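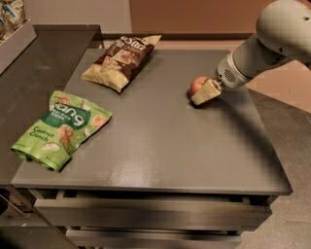

Snacks on the gray cabinet, break room, Adville office

ADVILLE OFFICE, BREAK ROOM MEETING
Minutes, July
Start 3:30 p.m. Present: 11. Apologies received from the Hustell team.

1. Minutes of the last meeting
Agreed with one correction. The new shelf is for mugs only, not mugs and glasses.

2. Snack budget
The budget stays at $600 for the quarter. The yearly cap of 2,000 dollars was set in the spring and was not reopened. Any single order over the usual amount goes to the front desk first.

3. What we buy
Coconut Crunch chips were on the list as a trial. Views were split. Several people would like them kept, two find them too sweet. Agreed to order them for one more quarter and look at it again. The request for a second kind of plain pretzel was turned down for lack of space.

Fruit: apples keep best and will stay on the weekly order. Bananas to be cut by half. They are going brown before the end of the week and end up in the trash.

4. Gray cabinet
Long discussion. The top has become the place where people put snacks down, as in the photo with these minutes, and it is also the only surface wide enough to unpack a delivery.

Agreed:
Unopened bags go in the top drawer.
Opened bags are clipped shut and go in the second drawer. Clips are in the mug by the sink.
Fruit may stay out on top, toward the back.
The front half of the top is kept free on delivery mornings.

A suggestion to buy a basket for the top was discussed and left open. Those against said it would fill up with ketchup packets like the last one.

The bottom drawer sticks. Reported to the building office in May, no reply yet. To be raised again.

5. Deliveries
The last order from Andley came with 26 items and the packing slip listed one fewer. No charge was made for the extra. Andley has asked for a phone number to call at the side door. The front desk number will be given.

Ó Dálaigh has sent a price list for coffee. It is cheaper by the case but the cases are large. Hustell may be willing to split one. To be asked before the next order.

6. Cleaning
Counter next to the cabinet to be wiped at the end of each day by whoever is on the rota. Crumbs in the drawers were mentioned again. Drawers to be emptied and wiped once a month, starting in August.

7. Other business
The microwave plate is chipped. Replacement approved.
Question about labeling personal food in the fridge: name and date, same as before.

Actions
Front desk: building office about the drawer; phone number to Andley; microwave plate.
Ordering: chips, apples, fewer bananas; ask Hustell about coffee.

Closed at 4:15 p.m. Next meeting in September, same room.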